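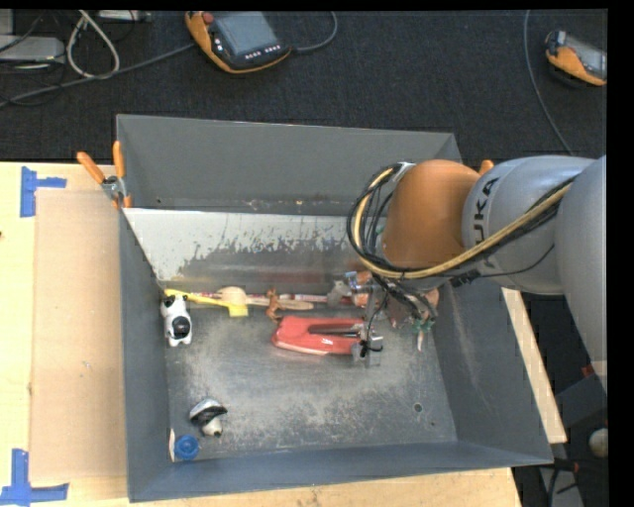 Mal-soon Um asked whether the Sundik floor mat can be washed with the same soap as the older Lahlou mats. It can. Use a mild dish soap and cool water, then hang the mat over a rail until it dries. Do not machine dry.

Sundik Standing Mat, by Fomow

A foam mat for people who stand at a bench or counter most of the day. The top has a fine ribbed texture and the edges are beveled on all 4 sides. The foam is one piece, with no glued layers to peel apart.

Colors: slate, brown
Rated load: 300 pounds
Use on: tile, sealed concrete, wood, low carpet
Not for use with: cutting oils, bleach, chair casters

Mats ship rolled. Lay yours flat, ribbed side up, and leave it overnight. If a corner still lifts, roll it the other way for an hour.

We tested the foam at over 1,000 hours of standing use before changing the edge profile last June. Mats with the old edge are sold as Flarkano seconds while they last.

Returns are accepted on unused mats in the original sleeve. For orders of more than one carton, write to Jae-hoon Noh in sales.

Page updated March 23, 2026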